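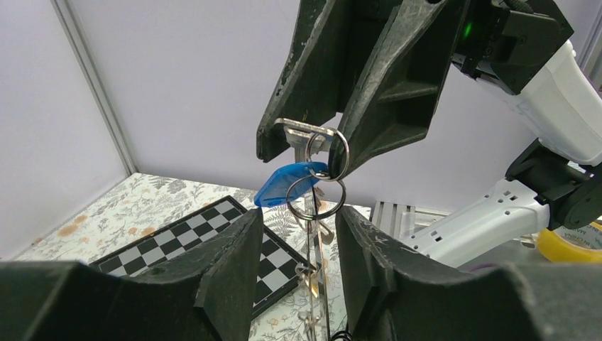 Cabrera Small Objects, part 2: keys and board
README and data card

Scope

Part 2 covers the small household objects that end up together on a table: keys, split rings, key tags, and the pieces and board of a chess set. It holds 400 stills and one label file per still. Part 1 (kitchen utensils) is distributed separately and uses a different naming scheme. The two label files should not be concatenated without the conversion table in docs/naming.txt.

The set was put together for work on object naming and on contact between thin metal parts. It contains no speech, no depth and no sound.

Contents

stills/ the images, numbered without gaps
labels/ one text file per still, same number
docs/naming.txt object names and permitted variants
docs/changes.txt changes since the June release
docs/open.txt unresolved labels

Objects

key. Flat metal key. The bow and the blade are labeled as one object. A key whose bow is covered by something else is still labeled if any part of the blade shows.

split_ring. Each ring gets its own label, including when one ring hangs from another. Where the rings lie over each other and their number can't be settled, use ring_group.

key_tag. The plastic tag is blue. It is labeled separately from the ring that carries it.

board. The squares and the border together. Squares are not labeled one by one.

piece. Any chess piece standing or lying on the table or the board. The shape goes in a second field (pawn, knight and so on). If the shape is uncertain, the second field is left blank.

cloth. The patterned table covering, labeled as a single region. Printed flowers and leaves are part of the cloth and never get labels of their own.

A key, its rings and its tag share a bundle number. The number stays the same across consecutive stills as long as the parts remain connected. If a key is taken off the ring, it keeps its own label and the bundle field is set to 0.

Table covering

The covering has gray foliage and orange-peach flowers over a white ground. It was chosen over a plain one after the first trial, in which Octavio Palomino found that ring labels drawn on plain paper did not transfer to real tables. The print makes the rings harder to outline. Gray stems in the print have close to the same tone as the metal, and in 7 stills the outline of a ring was first drawn along a stem. These have been corrected. The earlier outlines are kept in docs/open.txt for comparison.

Position of the board is given by its four outer corners, clockwise from the corner nearest the lower left of the still. The border counts as part of the board. A piece's square is not recorded, only its base point. 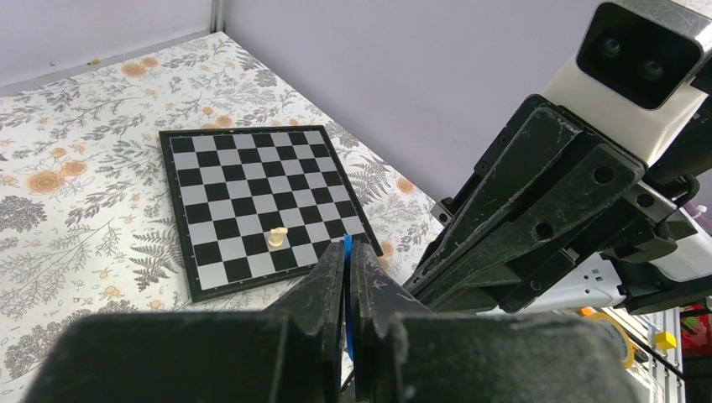
Jhonatan Agudelo objected to that last rule in review, writing that a base point is of little use to anyone who wants to know which square is occupied, and that both coordinates could be derived from the corners if the border width were published. The border width has been added to docs/naming.txt. The square itself remains unrecorded. A reader with the four corners and the border width can compute it, except where fewer than three corners are in view.

Labeling procedure

Each still was labeled once and checked once by a second person. Disagreements over an outline were settled by taking the inner line for rings and the outer line for everything else. Disagreements over a name went to the Vostell list, version 6, which is the source for all names here except ring_group.

Order of work within a still:

1. cloth
2. board
3. pieces
4. tags
5. keys
6. rings

Rings come last as they are the smallest and are most often drawn over something already outlined. The label file keeps this order. Scripts written for the Madar format expect the reverse and will need the --flip option.

Known problems

Reflections. A bright ring may show as two or three short arcs with gaps between them.
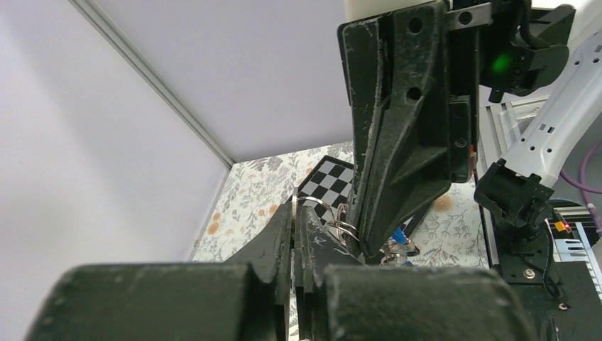 The arcs are joined into one outline when they clearly follow the same curve. Where they do not, each arc is marked ring_part and the bundle number is left in place. Any count of rings made from the label files should therefore skip ring_part.

Tags near the border of the board. The shadow of the border is dark enough to hide the edge of anything small lying in it. Outlines in the shadow are accurate to 2 pixels at best.

Partial boards. A board that is mostly covered is labeled only where squares can be seen. No attempt is made to complete the hidden part.

Pieces. Few stills contain more than one piece, so the piece labels are not suitable for training a chess position reader. Hudell has a larger collection for that purpose.

Changes since June

ring_group added. Bundle numbers now start at 1. The label fob was renamed key_tag throughout.

Contact

Label corrections: Octavio Palomino. Give the still number and the line in the label file.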